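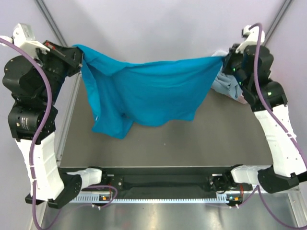
Kerkik two-arm cell, cloth held between both grippers over the work surface.

Kerkik Cloth Handling Kit: Frequently Asked Questions
Jeverov Product Support. Last revised 2020-06-05

What is in the kit?
Two arms, two grippers, the mounting rail, a controller board for each arm, the cable set and a license for the Lightfoot control software. The table, frame posts and wall panels are sold separately as the Kerkik enclosure. You can supply your own if the work surface is flat, level and rigid.

Which garments can it handle?
T-shirts, towels, pillowcases, light sweatshirts and similar flat goods. Single items up to 200 g are within rating. Heavier items can often be lifted with both grippers, but the fold routines are not tuned for them. Bras, hosiery and anything with loose straps are not supported.

Does it work on dark or shiny fabric?
Dark fabric, yes. Satin and other shiny fabric gives poor edge detection under direct light. Diffuse the light or expect more retries.

How does the system find a corner?
Lightfoot looks for a graspable edge, picks it with one arm and then searches for a second point for the other arm. With both points held, the cloth is raised and pulled until the upper edge is straight. The lower part is left to hang and may still be creased. Flattening is done afterward, on the table.

Can one arm work while the other is idle?
Yes. Each arm can hold, drag or release on its own. Single-arm drag is the default for moving cloth that is already lying on the surface. 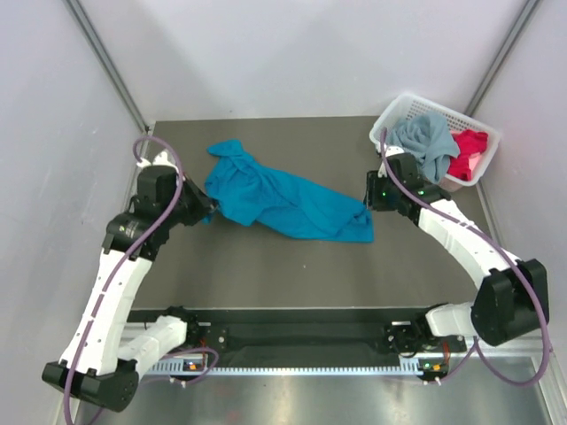 Left gripper holding the cloth at one end, right gripper open. Basket at the back right corner.

Where should the basket go?
Either back corner is fine – the position is set once during calibration. Use a rigid basket with a rim lower than the gripper approach height given in the manual. If you move the basket, rerun the basket step only. The full calibration is not needed.

What happens if cloth hangs over the rim?
A small overhang is acceptable. If it covers the rim completely, the software may treat basket and table as one surface and stop with error 65. Push the cloth back in and press Resume.

How fast is it?
Cycle time depends on the item and on how it lands. In our April bench run the kit completed 1,821 pick-and-spread cycles on mixed T-shirts and towels, with a median of 9 seconds from first contact to release. Folding is extra. We do not quote a folding time for mixed loads.

How are the cables routed?
One cable per arm, along the outside of the links, with slack at the wrist and elbow. Do not tie the cable tight at either joint. Check for rubbing at each service.

Can I rent before buying?
Yes. Urkarent handles short-term rental of the kit with or without the enclosure. Rental units run the same Lightfoot version as sold units – routines you save can be exported and loaded on your own kit later.

What wears out?
Gripper pads first, then cables. Both can be replaced without removing the arm from the rail. Recalibrate the gripper after a pad change.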